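Cirkero Bench 2 simulation package: review after four months
11th December

I have been running Cirkero Bench 2 since August as the simulator for a tabletop clearing task. This review covers the desktop package with the Durnex contact solver, which is the default for new installs. Most of it concerns one fault. If you only use suction tools or parallel jaws, that section will matter less to you, and you can skip to the notes on the scene editor.

What you get

The package consists of a scene editor, the solver, a recorder, and a set of household objects with mass and friction values already filled in. There is a controller interface that accepts joint targets at a fixed rate. The license is per seat. Installation took under an hour on a clean machine, with one missing driver that the installer named correctly and then failed to fetch.

I did not need support to get a first scene running. The sample project loads a seven-joint arm over a table and moves a block from one tray to another. It works every time, which says little, as a block on a flat tray is the easiest contact case there is.

The task

Our task is to clear small items off the top of a cabinet and place them in a drawer. The objects are ordinary things that people leave on furniture. The arm is white with rounded links and carries a multi-fingered gripper. The control policy was trained elsewhere, and the simulator is there to find out where it breaks before the hardware does.

I ran 4000 trials over the review period, with object positions randomized inside fixed limits. The cabinet, the lighting and the arm mounting were the same throughout.

The fault

In 188 of those trials, the gripper came down on a mug and put a fingertip inside the open rim. That is a normal way to pick up a mug, and the policy had learned to do it. The trouble came on closing. The fingertip passed into the ceramic wall by a small amount, the solver found the overlap on the next step, and it corrected the whole overlap at once. The mug left the cabinet at a speed no mug should reach. In the worst of the recordings it crossed the room and passed through the wall.

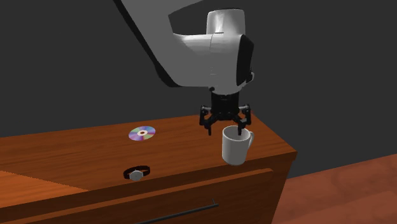 Finger inside the rim, mug close to the front edge. Disc and watch also on the cabinet top.

A mug flying across a simulated room costs nothing. The reason I call this a safety matter is what happens to the arm in the same step. The correction is applied to both bodies, so the wrist receives an equal push, and the force reading from the fingers goes to its limit for a single sample. Our controller has a guard that stops motion when the force stays high for several samples in a row. One sample is too short to trip it. The policy then carried on closing on empty air and proceeded to the drawer as if it held the mug.

The trial was logged as a completed grasp. Bench 2 marks a grasp as successful when all commanded fingers report contact and the object has left its support surface. An ejected mug meets both conditions. I found the fault by watching playback. Anyone reading only the summary table would have counted those trials as good ones, and might have sent the policy to hardware on the strength of them.

On a real arm, the same approach would press a rigid fingertip against a rigid cup. The possible outcomes are a slip, a chipped rim, a stalled finger motor or a mug on the floor. The simulator gave us no useful information about which of these to expect.

Finding the cause

I tested the obvious candidates first. Changing the friction on the mug had no effect. Changing its mass altered how far it flew but did not change how often it happened. Lowering the closing speed reduced the number of ejections without removing them.

The cause is in how the mug is built. The visible mesh is a proper hollow cup with a handle. The collision shape supplied with the object library is assembled from convex pieces, and the pieces forming the wall are very thin. At the default step length a closing fingertip can travel most of the way through one of them between checks. Once its center is past the middle of the wall, the solver picks the far side as the shortest way out. With a second finger pressing from outside, the two corrections add up.

Distance from the edge of the cabinet matters as well. A mug in the middle of the top tends to skid and tip. A mug near the front edge has less surface under it to resist and goes over. I sorted the failed trials by mug position and the front strip was clearly the worst.

The flat objects did not trigger the fault. The compact disc has its own problem, in that the fingers cannot get under it and the policy scrapes at it until the time limit. That is a weakness in our policy and I do not hold it against the product. The watch grasped well with the strap curled into a loop, though the strap is treated as a rigid part and does not flex.

Workarounds

Three changes made a difference.

Set the substep count to 50. The default is far lower. This removed nearly all of the ejections, at a heavy cost in run time. A batch that used to finish over lunch now runs overnight.

Set the maximum correction speed. The parameter exists in the solver file but does not appear in the editor, and the manual gives it one line. With a sensible limit, overlaps are pushed out gradually and the mug stays on the cabinet. You will see the fingertip sunk slightly into the wall for a few steps. I prefer that to the alternative.

Replace the collision shape. I rebuilt the mug with thicker wall pieces, extended inward so that the outside still matches the visible mesh. The interior is narrower than it should be, and a fingertip has less room to enter. For our gripper the clearance is still enough.

I also wrote my own success check. It requires the object to remain within a short distance of the palm until the release command. This should have been the built-in rule, and it took an afternoon to write.

Response from the vendor

I sent a report with recordings and the object file. The reply came in two days, reproduced the fault, and confirmed the thin wall pieces as the cause. A revised mug was included in the next library update. The other hollow objects, including the bowl and the tumbler, were not revised and show the same behavior. The success rule is unchanged. I was told it is considered correct for the sample project.

Scene editor and recorder

The editor is good. Placing and aligning furniture is quick, drawers get working joints without hand editing, and material changes appear immediately. Wood grain and glossy ceramic are rendered well enough for our camera-based policy. Undo does not cover changes to joint limits, so save before you touch them.

The recorder is the best part of the package. It stores full state at every step, and playback can be run one substep at a time with contact forces drawn over the objects. Without it I would still be adjusting friction values. Files are large, and there is no option to keep only failed trials.

Compared with Usman and Derirura

I ran a short version of the task in two other packages. Usman does not eject the mug, because its soft contact model lets the fingers sink in visibly. Grasps look vague and the force readings are too smooth to set a guard threshold from. Derirura handled the rim contact correctly with default settings, but its editor is a text file and its drawer joints had to be written by hand. For a group that already has its scenes built, I would look at Derirura first.

Verdict

Bench 2 is usable for multi-fingered work once the correction limit is set and the thin-walled objects are rebuilt. As delivered it is not, and the default success rule hides the evidence. I have renewed the license for one seat and dropped the second.

Check any hollow object from the library before you include it in a batch. Turn on the collision shape overlay, close one finger against the wall at your normal speed, and step through the recording.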